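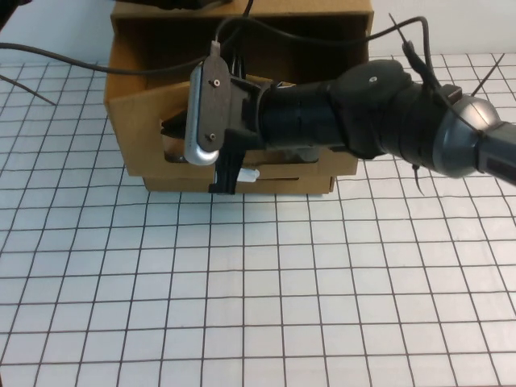 15 May 2022

Packing bench, notes to self (and whoever has the bench after me)

Right, boxes again! I've been putting this off since January, when the last lot of Flerura cartons ran out and I swore I'd write down what we changed. I never did, so I spent most of this morning working it out all over again.

We want a plain brown cardboard box that stands on its side with the opening facing you, so you can get at what's inside without lifting a lid. I tried cutting the whole front away first and it went floppy straight off, the sides bowed in as soon as I leaned on the top. Leaving a border all the way round is much better. Score the fold lines with the back of the knife before you cut anything (I forgot on the first two and got ragged corners, very annoying).

Border width: I started at 22 mm and quite liked it. Wider feels stronger but you start catching your knuckles. Might try a bit narrower on the next batch if the card is any good.

Glue or tape? Still not sure. The Yook paper tape sticks well but lifts if you don't rub it down hard, and the glue is tidier but I get bored holding the flaps. Did 4 with glue and left them under the big catalogue over lunch. Three were fine, one had slid sideways and dried wonky, so that one's now full of pens.

The gridded white top is a joy for this, by the way. Line the bottom edge of the box up with one of the lines and you can see at once if it's out of square. Please don't cut on it though! Use the green mat, it lives behind the door.

Olelell want 200 for the first order and are muttering about 1,000 if those go well, which is lovely but I'm not cutting that many windows by hand. Must ask Wollivia what they'd charge for a die, and whether they can score the folds in the same pass.

Also need: new blades, another roll of tape, a longer steel rule (the short one means moving it halfway down every cut and there's always a little step where the two meet).

Tomorrow: load a finished one with the heavy samples and see whether the base sags.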